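木の表面を読む 家具と手入れの基礎 第2回配布資料

前回は道具の名前を覚えるだけで時間がいっぱいになってしまいましたので、今回はいよいよ木そのものの話に入ります。とはいえ、樹種の名前を端から暗記していただくつもりはありません。毎日ひじをついたり、湯のみを置いたりしている机の天板を、もう少しゆっくり眺めてみましょう、というのが今日の趣旨です。前回の資料をお持ちでない方は、入口の棚に残りがありますのでお取りください。

1 木目はどこから来るのか

木は春から夏のはじめにかけて勢いよく育ちます。この時期にできる部分を早材(そうざい)といい、細胞が大きく壁が薄いので、色は淡く、手ざわりもやわらかめです。夏から秋にかけては成長がゆっくりになり、細胞の壁が厚く詰まった晩材(ばんざい)ができます。こちらは色が濃く、硬い。淡いところと濃いところがひと組になって一年分の年輪となり、それを板に挽いたときに表に出てくる模様が、私たちがふだん木目と呼んでいるものです。

針葉樹、たとえばマツやスギ、ヒノキの仲間では、この濃淡が比較的はっきり出ます。広葉樹には道管という水の通り道があり、小さな穴や短い線が見えることが多いのですが、針葉樹にはそれがありませんので、すっきりとした縞になります。はじめて木目を見る練習をするなら針葉樹からどうぞ、と毎年申し上げているのはそのためです。

2 板目と柾目

丸太の中心に向かって挽いた板を柾目(まさめ)、中心を外して年輪に沿うように挽いた板を板目(いため)といいます。柾目は線がまっすぐ平行に並び、反りが少なく落ち着いた表情になります。板目のほうは山形やたけのこのような模様が出て、にぎやかです。ただ、板目の板でも、端のほうだけを見ればほとんど平行な線に見えることがあります。ですから、狭い範囲だけを見て「これは柾目だ」と決めてしまわないでくださいね。私も若いころにWendtの古い棚板でこれをやってしまい、裏返して木口を見たら立派な板目だった、という恥ずかしい思い出があります。

見分けるときに頼りになるのは木口、つまり板の端の切り口です。年輪の弧が板の面に対して立っていれば柾目、寝ていれば板目。表を見て、木口を見て、また表に戻る。この行ったり来たりを面倒がらないことが、なによりの上達法だと思います。

3 色と艶を見る

木目の線にばかり気を取られると、色の移り変わりを見落とします。同じ一枚の中にも、クリーム色に近いところ、蜂蜜のようなところ、もう少し橙がかったところがあります。境目がくっきりしている場合もあれば、じんわりと溶け合っている場合もある。どちらなのかを言葉にしてみると、不思議なくらい目が細かくなってきます。

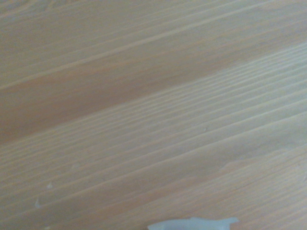
図1 淡い色の木の表面。マツかそれに近い材と思われる。左寄りの濃い帯と、その縁のぼかし具合に注目。

図1では、濃い帯が左で幅広く、右上へ行くにつれて細く淡くなり、まわりの色になじんでいきます。晩材にあたる部分なのですが、鉛筆で輪郭を描こうとすると、どこに線を引いてよいのか困ってしまうはずです。スケッチの課題では、無理に線を引かず、鉛筆を寝かせて面で塗ってみてください。艶についても、ニスらしい光り方は見当たらず、落ち着いたつや消しの面になっています。もっとも、つや消しに見えるからといって無塗装とは限りません。オイルや石けんで仕上げた面も、見た目はよく似ています。仕上げの種類は、実物の目立たない隅で確かめるのが確実です。

4 やわらかい木とのつきあい方

針葉樹の天板は軽くて温かみがあり、私はたいへん好きなのですが、なにしろ傷がつきやすい。鍵束を放り投げただけでへこみます。毎日の手入れは、固くしぼった布で木目に沿って拭き、すぐに乾いた布で追いかける、これで十分です。水滴は拭き取り、熱い鍋はじかに置かないこと。直射日光の当たる窓辺では、年月とともに飴色が濃くなりますので、花瓶や本の置き場所をときどき変えてやると、跡が残りにくくなります。

小さなへこみなら、湿らせた布を当て、その上から低めの温度のアイロンを短く当てると、つぶれた繊維がふくらんで戻ることがあります。必ず戻るとは言えませんし、塗膜のある家具では白く濁るおそれもあります。まずは裏側で試してからにしましょう。繊維が切れてしまった傷は、この方法では直りません。

サンドペーパーをかけるときも、必ず木目に沿って動かします。線を横切ってかけると、細かな傷が思いのほか目立ちます。また、やわらかい早材ばかりが先に削れて、晩材が畝のように残ることがあります。当て木を使い、力を入れすぎないこと。古い机をさわるとうっすら波打っているのも、長年こすられて早材が減ったためという場合が多いのです。あの感触が好きだという方もおられて、そうなるとむしろ削らずにおくのがよいでしょうね。

5 次回までの課題

ご自宅や職場にある木の面をひとつ選び、手のひらほどの範囲を16分ほどかけてスケッチしてください。上手な絵である必要はまったくありません。紙の余白に、次のことを書き添えてください。
線の向きと、線どうしの間隔の変わり方
いちばん濃い色といちばん淡い色(自分の言葉で)
境目がはっきりしているか、ぼけているか
木口が見える場合は、年輪の向き

印刷した木目のシートを貼った家具を選んでしまっても、かまいません。同じ模様がどこかで繰り返されていないか探してみると、それはそれで面白い課題になります。

次回は塗装と仕上げを扱います。Plustencombeの工房から借りた板見本を8枚お持ちしますので、スケッチと見比べながら進めましょう。材料費は前回と同じく2000円、当日、受付でお預かりします。エプロンもお忘れなく。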